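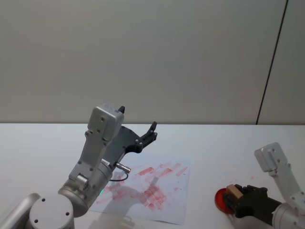 NOTES - small bakery bread talk, June, 20 min slot plus questions

Start w/out slides. Ask who has bought bread at a gas station this month. Wait for hands. Don't fill the silence.

Then - Sanholm. Old mill town, one bakery left when we opened. Rent was cheap, oven came with the building. Say the oven took 5 days to heat evenly after we relit it. People like that bit.

Slide 2, the dough. We do a 24 hour cold rise. Not special, lots of places do it. What it buys us is sleep. First bake goes in at 4:30 am and the dough is already made. Before that we were in at midnight and quitting every other week.

Flour. Switched from Plullar to Sisay in the second winter. Sisay takes more water, crust gets darker. First batches were flat as a plate, sold them half price as "sandwich slabs" and now people ask for them. (Keep this short!! went on way too long at the Josto lunch.)

Slide 4 - numbers. 300 loaves on a good Saturday-type day, less than half that midweek. Explain why we stopped baking for the shelf. Preorders by 6 pm, bake to the list, small extra pile for walk-ins. Waste went way down. Some regulars got mad. Fair enough, they used to walk in at noon and get rye.

Price question WILL come up. Answer: yes it costs more than the store. Show the cost breakdown, slide 5. Wages are the biggest piece, then flour, then power. Dont apologize for it.

Josto wholesale story - took the order, hated it, dropped it after one season. Soft crust, plastic bags, delivery before dawn. Money was ok. Read the room, skip if running late.

Pass the bread round HERE not at the end. Five loaves, pre sliced, butter in the blue cooler. Ask about allergies first, seeds in the dark one.

Last part: what I'd do over. Buy the second mixer sooner. Close two days a week from the begining. Write recipes in weights and not "the green scoop".

Questions. Leave the starter jars on the side table, lids loose. Handout has the feeding schedule on the back.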